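**Does the Liltum gripper earn its price?**

The sales sheet for Liltum's parallel gripper says it handles "delicate household objects" straight out of the box. We've heard that line before, so Tadeo Quiroga put it on our tea set routine at Trestside, with the wrist camera on and the same controller settings we used for the Buvetti in January. 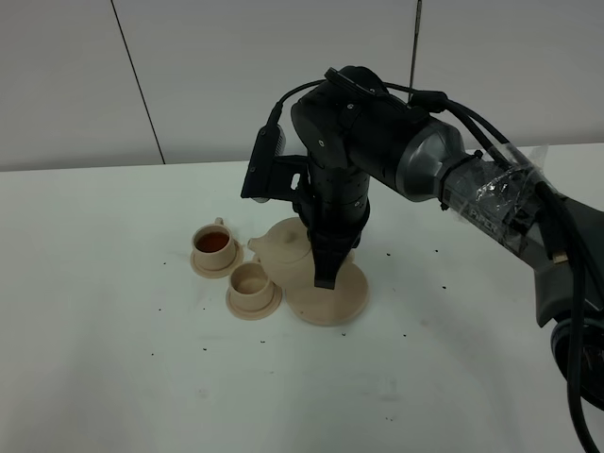 The Buvetti got through 102 handle grasps before we pulled it. Liltum's claim is 961 without a fault, on a test object the company won't name. I'd like to see it do 55 on a teapot with a round lid knob and a handle this close to the body.

My other complaint is the camera. At wrist height it has to find a pale handle on a white table, and the depth readings wander.
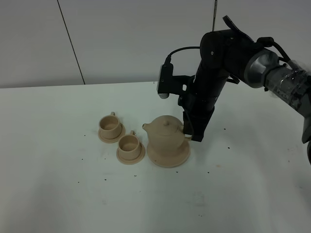

Cempaka Kusuma thinks I'm blaming the wrong part. Swap the controller before you swap the fingers, she wrote, and run the Ahuja build with the old calibration file.

Fine, we'll try it Saturday. But the quote on my desk is for $2,138, and it covers fingers and a bracket. No controller. 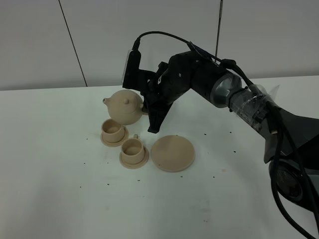 Until the log files show a difference I can measure, the purchase order stays unsigned. Tadeo has the raw runs if anyone wants to check my math.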